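November
Workshop notebook, entered by the bench lead, Gestavside

Monday, started 8.40. Carrying on with the hide glue trials for the chair repairs. Last entry stopped at the point where the second batch had skinned over in the pot and I'd gone home annoyed.

Threw that batch out. It smelled fine but it had been reheated too often and it strung badly off the brush. Fresh granules from the Lakholm sack, soaked overnight in cold water in the glass jar with the lid on. They had swollen evenly this time and there was no grit at the bottom. The old sack always left grit. I poured off the spare water, which was only a spoonful, and put the jar in the water bath on the low setting.

The bath is still the weak point. The dial is marked in numbers that mean nothing, so I go by the kitchen thermometer clipped to the side, and the clip slips. It crept up past where I wanted it while I was sorting clamps. Turned it down, left the lid off for ten minutes, stirred, and it came back. Somebody has written "NOT ABOVE 2" on the masking tape by the dial and I'd agree with that, except on very cold mornings when the bath never gets there on 2 at all.

Work on the bench is the set of Katsaros dining chairs. Beech frames, round tenons, all the same fault: the side rails have come loose at the back legs and the previous repairer filled the gaps with something brown and brittle. Not hide glue, and not any white glue I know. It comes away in flakes under a scraper but leaves a shiny film in the mortise that nothing sticks to. Warm water does nothing to it. Vinegar does nothing to it. Acetone softens it if you leave a soaked rag in the hole for long enough, and then you have to leave the joint open for a good while before going near it with anything water based.

I did the first chair with acetone last week and I'm not sure I left it long enough. It was glued on Thursday afternoon, clamps off the next morning. It feels firm. I leaned on the back rail and heard a small tick from the left side, and then couldn't get it to do it again. I've put a pencil cross under that seat rail so it gets looked at before it goes anywhere.

For the second chair I scraped dry, as far as I could reach with the bent scraper, then went round the mortise with coarse paper wrapped on a dowel. Slower and dustier. The wood underneath is clean and pale and takes water, which the film didn't. I think this is the way to do the rest. The mortise does end up slightly bigger, so the tenons want a shaving glued round them. Used offcuts from the beech veneer. Plane shavings would do as well if they were thick enough, but mine curl too tightly and crack when I try to flatten them.

Test pieces. I made three joints out of scrap beech so that I could break them, using the hanging bucket and adding sand until something gave. Load is on the end of the rail, same distance out each time, glue two days old.

Joint A, clean wood, close fit: 600 newtons and didn't break, I ran out of bucket.
Joint B, shaving round the tenon: 592, broke in the wood next to the joint, glue line still whole.
Joint C, smeared with flakes of the old brown stuff dissolved in acetone, left to dry, then glued on top: let go as soon as I hung the empty bucket on it.

So C is a clear enough answer, and the film has to come off completely. I had half hoped that keying it with a scratch awl would do. B surprised me, as I'd expected the shaving to be the weak part. I only made one of each, so this isn't worth much as a number, but it's enough to decide how to do the chairs.

Note on the bucket: the handle is starting to pull out on one side. Use the other one next time, or take the strap round underneath.

Clamping. The band clamp is good for the seat frame but it pulls the back legs in slightly at the top. Put a spreader between them, cut to length and padded at both ends with cork. I've hung the spreader on the nail by the window with "CHAIRS" written on it. Please don't cut it down for something else. The sash clamps are long enough but heavy, and when the chair is upright they tip it backwards — easier to do the whole job with the chair lying on its side on the blanket.

Open time is the other worry. With the heater off in the morning the glue started to gel before I had the second rail in. Warming the parts helped a lot. I stood the rails near the heater for a quarter of an hour first and had plenty of time to get everything together and square. The hair dryer works for one joint but it's a nuisance for a whole frame as you are always going back to the one you did first.

Some notes in the old book say to add urea to slow the gelling. I've got the urea but haven't tried it. It's supposed to weaken the glue if you overdo it. If the warmed rails keep working I'd sooner leave the glue alone.

Lunch, then the Sinmont order arrived: two brushes, the fine cord, and cauls that are the wrong width. I'll keep the cauls and plane them down, as sending them back costs nearly as much as they did. The brushes have a metal ferrule. Ferrules have discoloured the glue here before, so these can go to the shellac shelf and I'll carry on with the old string-bound one.
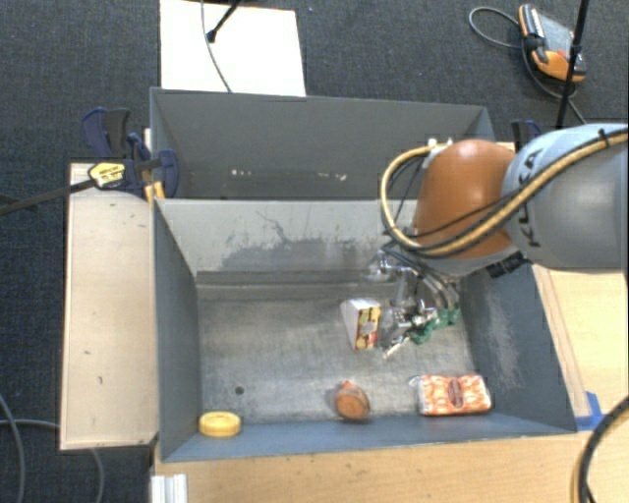
Can a chair glued with hide glue be sat on the next morning? Leave it two full days in this weather. The joint will feel solid overnight, but the water that went into the wood takes longer to leave, and a rail loaded too early can shift a hair in the mortise and never be tight again.

Second chair went together at 3.15. Diagonals matched after a small push on the front left. Squeeze-out wiped off with a rag and hot water while it was still jelly. It stands flat on the saw table with all four feet down, which it didn't before, so one of the old joints must have been holding it twisted.

There is a dark stain on the inside of the rear rail where the brown filler sat. It scrubs lighter with warm water and a nail brush but not away. It's out of sight under the seat and I'm leaving it.

To do:

Re-check the chair with the pencil cross. If it ticks again, take it apart and scrape it dry like the second one.
Cut more veneer strips for the tenons.
Proper clip for the thermometer.
Glue jar is in the fridge, bottom shelf, labelled. Use it by the end of the week or bin it.
Ask about the seats, whether they are being recaned before or after the frames are waxed. I'd prefer before.

Stopped at 4.50, bath switched off at the wall.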